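What Goes Back in the Drawer: Household Clutter and Shared Living in Student Apartments

Project report, Introduction to Domestic Studies
Submitted Dec 20, 2019

Where the idea came from

When I moved into the Lirier building last year, I inherited a kitchen drawer. I mean that almost literally, as the drawer came with the apartment, and it was full of other people's things: corn holders, a roll of tape with the end lost, three keys that fit no lock on our floor. My roommates and I talked about emptying it for months and never did. When our course asked us to pick a small question from everyday life and follow it as far as one semester would allow, I knew right away which drawer I wanted to open.

My question was a simple one. How do people who share a home decide what stays out, what gets put away, and what gets thrown out? I thought I would find a lot of arguing. I found some, but mostly I found a great deal of politeness, and it was the politeness that seemed to cause the mess.

How I went about it

I visited 9 apartments in the Lirier building and the one next to it, and in each one I asked the residents to keep a household log through November. They wrote down every object that was sitting on a shared surface (kitchen table, counter, coffee table, the top of the fridge) at the end of the day. I also sat down with 20 residents for a talk, usually over tea, and in one lucky case over a very good plum cake. The logs gave me 1,343 entries altogether, and I typed in every one of them myself, which took up most of my Thanksgiving break and a good part of my mother's patience.

My instructor, Bart De Bruijn, suggested early on that I read the Sárközi essay on shared tables, and I am grateful he did. Sárközi writes that a table in a shared home is a kind of bulletin board, where people leave objects the way they would leave notes. I was a little skeptical at first, but after reading my logs I have come around to it almost completely.
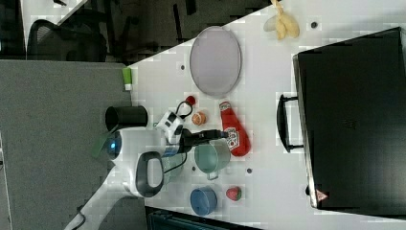

Department of Family and Household Studies

Of all the entries, 540 were for things that the person writing the log did not own. I was surprised it was so many! People will walk around a roommate's bike helmet for days before moving it. One resident told me she had dusted around a stack of mail every Sunday and felt it would be rude to lift it. Another said he would happily move anything of his brother's at home, but that here he "wouldn't dare touch a spoon."

Luggage deserves a paragraph of its own. Bags and suitcases showed up in the logs right after a weekend away and then stayed, sometimes for a week and a half. Owners told me they were not finished unpacking. Roommates told me they assumed the owner was about to leave again. Both sides were being considerate, and the bag went on sitting there.

Food was different. Fruit, bread and open packages moved quickly, and people seemed to feel allowed to deal with them, maybe out of worry about flies. Dishes fell somewhere in between. In most apartments a plate belonged to whoever had used it last, but serving plates and large bowls belonged to everybody and so waited the longest to be washed.

The Raker test

Three of the apartments agreed to try something I named the Raker test, after the street our building is on. Each household picked one basket, and for the last week of November anybody could put any stray object into it without asking. The owner could fish it out whenever they liked. I expected at least one complaint and got none. Two of the three households have kept their basket, and the third stopped only when the cat claimed it.

What I would do differently

I would start the logs earlier in the semester, before people got busy with papers and began writing "same as yesterday," which I had to leave out of the count. I would also talk to people who had already moved out, who might be more frank. And I would visit in the mornings as well, for I have a feeling breakfast tells its own story.

My warm thanks go to everyone who kept a log and let me sit in their kitchen. Our own drawer was finally emptied the first week of December. We kept the tape and one of the keys.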